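Abena Akpalu had promised Jisley an answer by February, and the Dalanex fingers still lost to the Ebihara pair by 2 grips in 105.

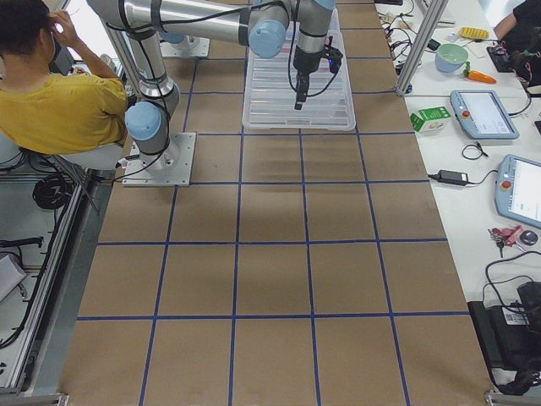
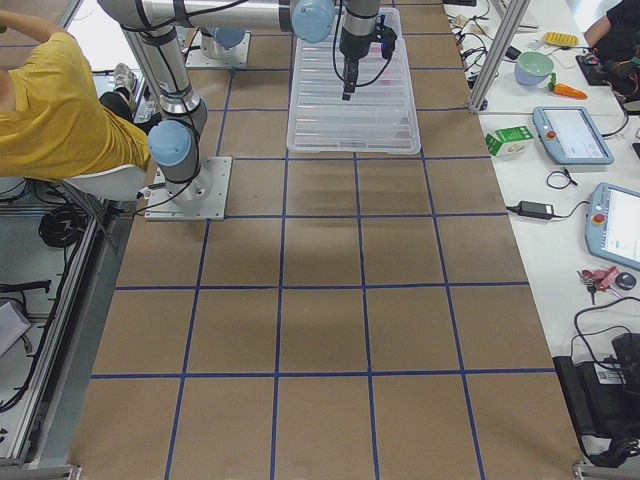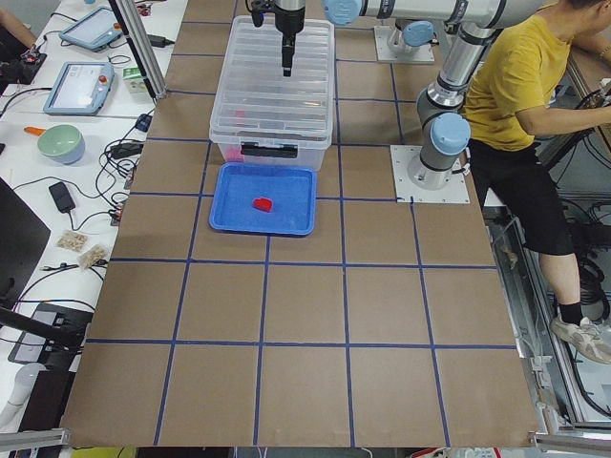
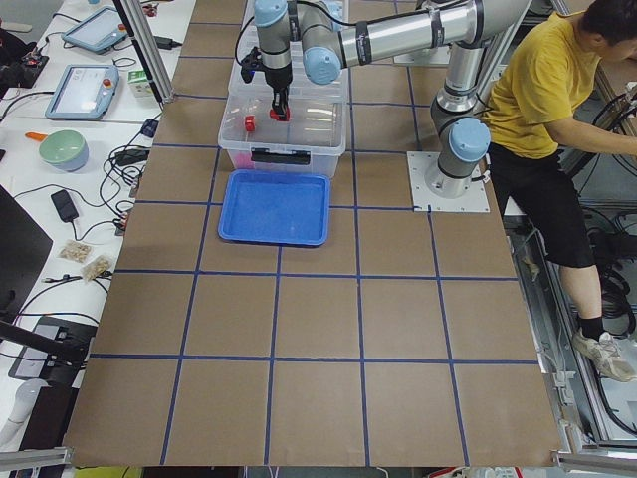 She loved the Ebihara fingers the way you love an old kettle — fondly, and past all sense. Even so, she stayed on until nearly midnight, thinking of that small red block and the blue tray, and wrote her letter twice.

Contact Gruren Stories | © Gruren | Back to top

Recent stories
The Long Cable
Supper at Jisley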